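Driria Rugby Club

Nov 16, 2019
By the Vellex Sports Reference desk
32 shares | 7 comments

Driria Rugby Club is an amateur rugby union side based in the river town of Driria. It plays its home matches at Cha Park and has a men's first team, a women's team and a junior section. Club colors are dark green and white.

History

The club was formed by workers from the Tamamix flour mill, who had been playing informal matches on a field behind the loading yard. Its first seasons were spent in the district's lower division, with most away games reached by the mill's delivery truck. When the mill closed, the town took over the field and the club kept using it under a yearly lease.

Promotion to the upper division came after an unbeaten home season. The team stayed up for four years, went down on points difference, and returned two seasons later. Its heaviest defeat, 78 to 3, came in the first match after that return. The same opponents lost at Cha Park the following spring.

The women's team began as a sevens squad and moved to the 15-a-side game once it had enough front-row players. It shares coaches with the men's second team.

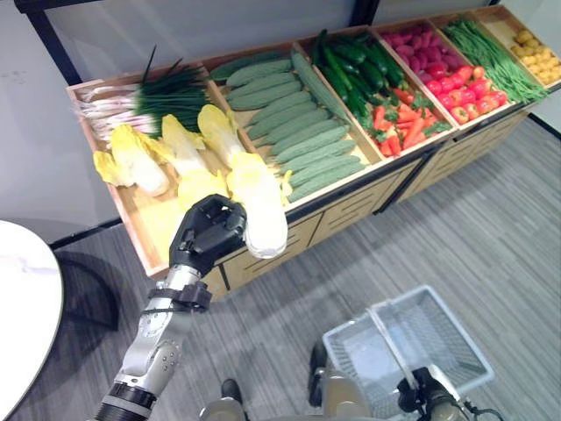
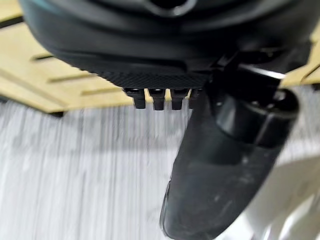
Vellex readers have disputed parts of the early record, and a comment from Oldflanker says the first promotion should be credited to the season before, when Driria finished top but was refused a place because the ground had no proper changing rooms. "They won it twice, really, and only got to go up once," the comment adds. League tables from that period are incomplete, and the club's own history lists only the later date.

Ground

Cha Park holds 2,000 people, with 700 seats in a single covered stand on the west side. The rest is grass bank and a narrow terrace behind the north posts. The field slopes toward the river end, and the lower corner drains poorly in November. Floodlights were added for evening training and are not bright enough for league matches.

Style of play

Driria sides have usually relied on a heavy pack and a kicking fly-half. The short lineout became a regular part of their game during the second spell in the upper division. Recent teams have run the ball more from their own half, with mixed results away from home.

Rivalry

The main local fixture is against Vellex Town, played twice a season for the Mill Shield. Vellex Town leads the series. The shield stays with the holder if a match is drawn.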